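Home | Talks | Notes | Archive | Contact

Speaker notes: Showing the robot by hand
Hollis Alcantara, August meetup, twenty min slot plus questions

Start without slides. Ask who's ever taught a kid to tie laces. Hands up. Then who did it by talking. Fewer hands. Move on quick, don't milk it.

Main thing to get across: two ways we show a task. One, you hold the gripper yourself and do the job with it. Two, you sit back with a controller and drive the arm. Same task, same fingers, very different data. I'll say which I'd pick at the end, probably.

Slide 2. Hand-held first. You carry the thing like a torch. Wrist camera sees what the fingers see, nothing else. No arm in the way so you move at close to normal speed. People get good in a morning. Trouble is they also get clever, they reach round things in ways no arm on a bench could follow. Mention the Claeys shelf job. 141 demos recorded, lovely smooth ones, and 13 thrown out straight away for wrist angles the arm can't make. Should have been caught on the first one. My fault, say so.

Slide 3. Remote. Slower, and you feel it. Lag is small but your hands know. First hour everybody pinches air. Upside: whatever you record, the arm can do, by definition. Bollitz kit was fine for this once we turned the scaling down. Don't get into the Bollitz vs Tistgate thing, it'll eat the whole slot. If asked: used both, both ok, Tistgate grips are heavier on the wrist.

Slide 4. Bathrooms. Why bathrooms. Everyone does kitchens, and I got sick of kitchens. White on white on white, chrome throwing reflections back at the camera, small bottles near the edge. Black fingers at least stand out against it. Talk about the wrist view here, leave it up for a bit and let people look.

Point out the drain plug, shiny dome, room reflected in it. To a policy that's a patch of picture that changes every time you lean over. So vary where you stand while you're demonstrating. Vary the light too if you can be bothered, blinds up, blinds down, 7 in the morning.

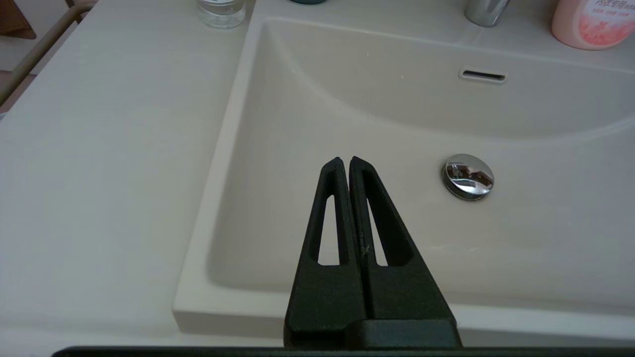 Larance wrote back to the draft of these notes that starting every demo with the fingers shut is a bad habit, the policy learns "shut" as part of the job and then sits there shut when it ought to be opening. Fair. Read that bit out, then my answer: start half of them closed and half open, and mix the start heights as well. We do that now. Didn't in the early sets and paid for it.

Slide 5. What makes a good demo. Keep this short, they can read.
- one go at it, no fiddling
- pause before contact, half a second is plenty
- if you fumble, keep recording and recover. Recoveries are gold
- say out loud when you're done, the person at the laptop marks the end

Expand on the fumbles. Old advice was bin them. I binned loads. But a robot that's only ever seen perfect grabs has no idea what to do when it's a centimetre off. Keep a recovery, bin a panic. You can tell the diffrence when you watch it back.

Slide 6. How many. They'll want a number. For a single simple pick and place, same counter, I tell people 100 and then see. Not a law. Spread over places matters more than the total. Ten in your own bathroom ten times over is still your own bathroom.

Slide 7. Boredom!! Nobody plans for it. By the second hour your demos get lazy, you cut corners, approach always from the right. Swap over. We swap every half hour now, with a timer, and the colour of the timer light is not important Hollis, skip the story.

Slide 8. Which do I pick. Hand-held to get going, remote for the fiddly last bit and for checking the arm can really do it. If you've only got money for one then hand-held, and put a rule in for wrist angles before you record anything.

Leave five min for questions. Likely ones: gloves (we tried thin ones, no), two hands at once (yes but sync is a pain), can it feel how hard it's squeezing (ours can't, the width of the grip is all we get). Water bottle. Clicker batteries.

Recent notes
Calibrating a wrist camera on the kitchen table
Why I stopped labelling everything
Teaching a drawer to close: slides and regrets

Comments

Imke: The half open, half closed start fixed ours too. Would love to see the wrist angle rule written up somewhere.

rowdy_servo: Disagree on 100. We needed loads more for anything shiny.

Thandeka: Was at the back, couldn't hear the gloves answer. Why no gloves?

Hollis Alcantara: @Thandeka they slip on the handle and you start squeezing harder without noticing. Try it, you might get on better with them than we did.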